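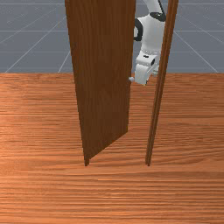 그림 1. 문 열기 작업 시뮬레이션. 로봇 팔과 부분적으로 열린 문.

4강. 작업장 자동화와 직무의 변화

1. 사례 개요
이번 강의는 Drindton에 있는 물품 보관 업체 Skenia의 사례를 다룬다. 이 업체의 야간조는 보관실 문과 수납장을 열어 내용물을 확인하고 다시 닫는 일을 맡아 왔다. 한 교대에 여닫는 문은 400개다. 회사는 이 가운데 여닫는 동작을 로봇 팔에 맡기기로 하고, 현장 설치에 앞서 시뮬레이션으로 동작을 검토했다. 사업 명칭은 Polley이다.

2. 작업의 분해
자동화를 논할 때는 직무 전체보다 작업 단위를 먼저 본다. 점검원의 일은 문 찾기, 손잡이 잡기, 문 열기, 내용물 확인, 기록으로 나뉜다. 사람에게는 한 동작처럼 이어지지만 로봇에게는 각각 따로 풀어야 할 문제다. 손잡이가 작으면 접근 각도가 제한되고, 문이 회전하는 동안 팔도 같은 호를 따라 움직여야 한다. 점검원 Lemlem Wolde는 면담에서 뻑뻑한 문은 어깨로 살짝 밀면서 당긴다고 설명했다. 이런 요령은 작업 지침서에 적혀 있지 않았다. 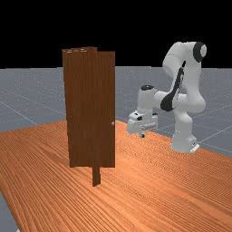 설계 담당 Henok Weldu는 면담 내용을 받아 시험 조건에 경첩 마찰을 추가했다. 마찰값을 바꾸어 가며 500회를 돌렸고, 실패한 경우는 점검원들과 함께 검토했다. 점검원이 설계 단계에 참여한 시간은 근무 시간으로 인정되었다. 이 점은 노사 협의에서 따로 합의한 사항이다.

3. 사람에게 달라지는 것
가. 신체 부담: 손목과 어깨의 반복 동작이 줄어든다. 대신 화면을 보며 앉아 있는 시간이 늘어난다.
나. 업무 내용: 점검원은 예외 처리를 맡는다. 열리지 않는 문, 잘못 놓인 물품, 로봇이 멈춘 경우가 여기에 속한다.
다. 숙련: 쉬운 문을 다룰 기회가 없어지면 신입이 어려운 문을 배울 경로도 좁아진다. Joar Bakke는 신입에게 일정 기간 수작업 교대를 배정하자고 제안했다.
라. 인원: 야간조 4명은 유지하되 한 명을 주간 정비로 옮기는 안이 논의 중이다. 당사자의 동의 절차는 아직 정해지지 않았다.

4. 토론 준비
Alemneh 보고서 2장을 읽어 올 것. 다음 시간에는 예외 처리가 늘어난 직무의 임금을 어떤 기준으로 정할지 논의한다. 본인이 일해 본 곳의 작업 하나를 골라 위와 같이 단위별로 나누고, 지침서에 없는 요령을 하나 이상 적어 제출한다. 분량은 한 쪽 이내.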